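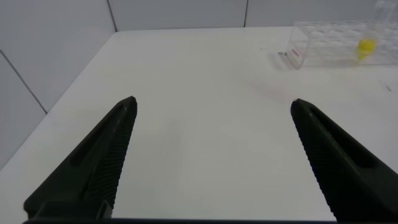 Foltano podcast case: judge lets the libel claim go ahead

marshgate_4
Ruling came out this morning. The judge threw out the privacy claim but kept the libel one, so Simone Macedo gets to take the Foltano show to trial over the prank call episode. The order is 121 pages and I've read maybe half.

Shin
Bad call. It's a comedy show. They read a disclaimer at the top of every episode.

tollroad
The disclaimer was only on the full version. The clip that got passed around was 2 minutes long and didn't have it.

Shin
Then sue whoever cut the clip.

marshgate_4
The show cut it. Page 4 of the order says so.

Shin
OK, I missed that. I still think anyone who heard it knew it was a bit.

bolus
My aunt didn't. She thought Macedo really had taken money from the theater.

tollroad
Does she have to prove she lost work over it?

marshgate_4
Depends on the state. Her lawyer, Yu-na Myung, says a touring job with Fidance got pulled in December. Fidance hasn't commented.

Shin
Tours get pulled all the time.

tollroad
Sure, and a jury can decide that. Is the episode still up?

marshgate_4
The clip is gone. The full episode is still there, with 1318 comments.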